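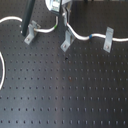

Figure 1. Optical breadboard with post and angle bracket.

3.2 Sample of first novels

We took 428 debut novels from the Tadgate and Palma lists, small regional presses both. Authors with a newspaper background coded by hand. Eight dropped, no bio on the jacket. Chapter length counted in words, median 3,664. Shorter than we expcted.
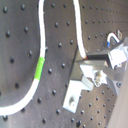 RESULTS

Ex-reporters wrote shorter openings. Same at both presses. Dialog share no different. Genre not controlled for yet, westerns are over-represented at Palma.

Last updated December 10, 2020
698 shares | 2 comments

Soledad Salinas: Did you count prologs as chapters?

catano_reader: wich edition of the Palma list?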